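Gindton Sofas: Fabric and Care FAQ

Can I leave clothes on the seat?
Yes, once they are dry. New red or dark garments can transfer dye to pale fabric, so wash them a few times first.
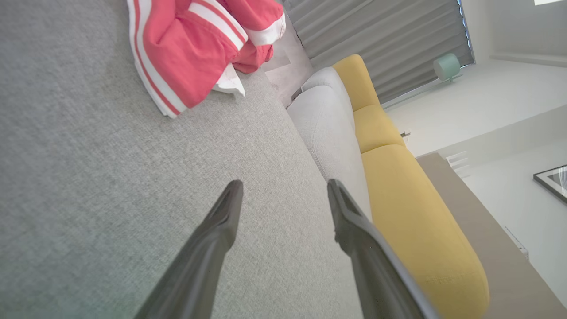 Red garment with white stripes on a light gray woven seat, mustard-yellow sofa behind.

How do I clean the woven fabric?
Vacuum every 7 days with a soft brush. Blot spills with a white cloth — do not rub. Test any cleaner on a hidden spot.

Do gray and yellow need different care?
No. Keep both out of strong sun, yellow especially.

Can I order a swatch?
Yes. Varnov ships up to 35 swatches per order. Allow extra time in April.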